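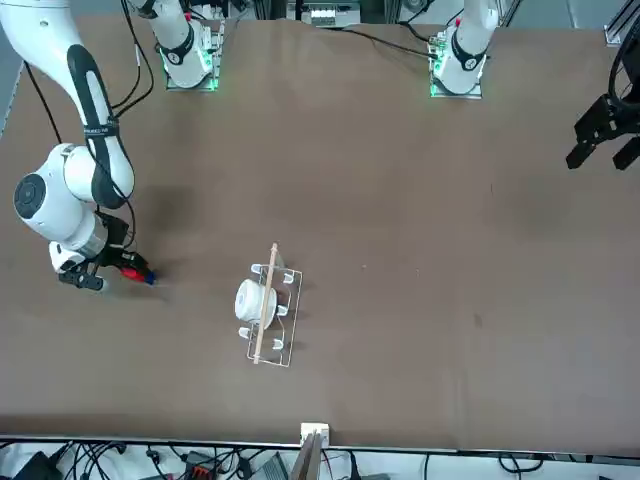
Wirham school district moves supply orders to a single list

By Carolina Bragança
August
37 shares | 9 comments

Schools in the Wirham district will order classroom supplies from one shared list this fall, replacing the separate lists kept by each building. The change covers markers, paper, glue, folders and cleaning items. Textbooks and lab materials stay under their existing contracts.

The list has 99 items, each with a stock number, a unit size and a fixed price for the school year. Last year the buildings ordered 3786 different items between them, according to a summary from the district purchasing office. Many were the same product bought in different pack sizes.

Zoswood, a regional wholesaler, holds the supply contract for one year, with an option to renew for a second. Orders placed by noon ship the next business day. Orders under the minimum are held and combined with the next one from the same building.

Teachers will enter requests through the building office. Each request needs a room number and a stock number. Items not on the list require a separate form, signed by the principal, and are reviewed once a month.

"The form is one page," said Custódio Rocha, the district purchasing manager. "If a class needs a specific type of marker for fabric or glass, that goes on the form. Standard colors are already on the list."

Leonilde Magalhães, who teaches art at Macedo Middle School, said the list carries only two widths of marker tip and no refills. She has asked for both to be looked at before the winter order.

Supplies left over from last year stay with the school that bought them and do not count against the new budget. Buildings must send in a stock count before their first order is released.

The list and the form are available at each building office.

Filed under: Schools, Local
9 comments | Share | Print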